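How to Decorate a Plain Frosted Cup with Paint Pens 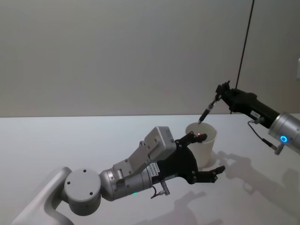 I have been drawing on cups for years and I still get a little thrill every time I take a plain one off the shelf. A pen, a cup, an hour at the table and you have something that never existed before! My friend Mayu Noguchi asked me to write down how I do it after she smeared her third one in a row, so these are more or less the notes I sent her, with the grumbling taken out.

I work on frosted or cloudy plastic cups most of the time. The color sits on them beautifully, and when you hold a finished one up to a window the pattern glows a bit from behind. Everything below works on glass too, though glass is slipperier under the nib and you will want to go slower.

What you need

A plain cup, with straight or gently sloping sides
Paint pens, fine tip for lines and medium for filling in
Rubbing alcohol and a lint-free cloth
Cotton swabs
Masking tape
A soft pencil and a strip of scrap paper
A small towel, rolled up

Make sure the pens say they are for plastic or glass. Ordinary felt markers look great for one evening and then come off on your fingers. Mine are mostly Mirnora pens in the fine size, plus a few odds and ends from a box Elvira Condori gave me when she moved.

Step 1: Clean the cup

Wash it with dish soap, dry it, then wipe the outside with rubbing alcohol. From here on, hold it by the rim or put your hand inside. Fingerprints are the number one cause of patchy lines, and they are invisible until the paint skips right over them. If you forget and grab the side (I do it constantly), just wipe that spot again.

Step 2: Mark off the drinking edge

Run a band of masking tape around the outside, just under the rim, about as wide as your thumb. Nothing goes above the tape. Paint pens are meant for decoration and you don't want your mouth on them. Same with the inside of the cup — leave it bare.

Step 3: Make a paper guide

Wrap the strip of scrap paper around the cup, mark where the ends meet, and cut it there. Now fold it in half, then in half again, and once more if you want a small repeat. Open it out and you have evenly spaced creases all the way around. Slide it back on the cup, tape it in place, and make a tiny pencil tick at each crease.

If your cup tapers, the strip will want to ride up on one side. Let it! Cut a few little snips along the lower edge so it can lie flat, and check the spacing by eye afterward.

On a see-through or cloudy cup you can also sketch your whole design on paper, roll it up and tuck it inside. Trace what shows through. This feels like cheating and I recommend it warmly.

Step 4: Get the pen going

Shake it with the cap on, then press the nib on scrap paper until the paint comes down. Never start a fresh pen on the cup itself. The first press nearly always gives you a blob. Draw a few lines on the paper until they come out even, and wipe the nib if paint has gathered around it.

Step 5: Draw

You have two choices for holding the cup. Standing upright on the table with your free hand steadying the rim is good for dots, stars and anything short. For long lines, lay the cup on its side against the rolled towel so it can't wander off.

Keep the pen light. You are laying paint down on the surface, so pressing hard only scrapes up what you just put there. For a line all the way around, rest your pen hand on the table, keep it still and turn the cup slowly with the other hand. It took me a long time to trust this, and my rings improved overnight once I did.

Start on the side away from your drawing hand and work across. Do one color at a time and let it dry before the next one touches it. On humid days that wait stretches out, so make tea.

Easy patterns for a first cup:

Dots at each pencil tick, with smaller dots between
Short slanted dashes like rain
Leaves on a single wavy stem
Tiny circles crowded at the bottom and thinning out toward the top

The last one is my favorite. Kenta Mizuno saw mine last November and made a whole set in dark green, and they are so much better than mine that I had to ask for one.

Step 6: Fix mistakes

Wet paint comes off with a damp cotton swab. Twist the swab as you lift so you don't drag color sideways. If it has dried, try a swab with a drop of alcohol, or scratch gently with a wooden toothpick. Test the toothpick on the base first, as some plastics mark easily. And plenty of smudges turn nicely into a leaf.

Step 7: Dry and finish

Peel off the tape slowly, pulling it back along itself. Stand the cup somewhere dusty sleeves won't brush it and leave it overnight at least. Rub away any pencil ticks with a soft eraser once the paint is hard. Some glass pens can be baked to set them, so read the instructions on yours, but plastic cups stay out of the oven, please!

Looking after it

Wash by hand with a soft sponge, and skip soaking and the dishwasher. I use two of mine every day and they have held up well, with a bit of wear low down where my fingers go. When that happens I clean the spot, touch it up and carry on. The rest of mine hold pencils, brushes and, at the moment, a very leggy basil cutting.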